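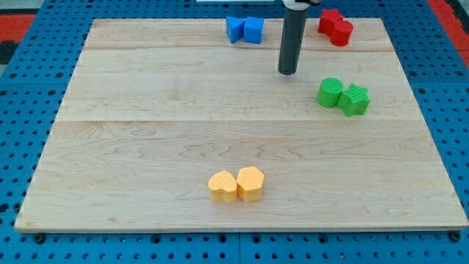

Colored blocks on a pale wooden board.

I moved to Allville in June, into a place with one closet and a kitchen you can cross in 2 steps. Rent is lower than it was in Clarnach and the bus stop is closer. Those were the reasons.

The first month went mostly to getting rid of things. I had kept every cable I ever owned, plus three rice cookers, one of which worked. I listed what I could on Wasto and got $328 for the lot. The bookcase sold in 20 minutes. The exercise bike took weeks and I ended up giving it away to a man who brought his own wrench.

Cooking took longer to sort out. The oven runs hot on the left side, so I turn the tray halfway through. I stopped making anything that needs more than one pot on a weeknight — lentils, eggs, soup, that kind of thing. Sartori, the grocery on the corner, marks down bread after 7 p.m. and I plan my walks for then.

I still don't have a good spot for the vacuum. It lives behind the bedroom door, and the door doesn't open all the way. Next I want to put a shelf over the sink, if the landlord says yes to drilling.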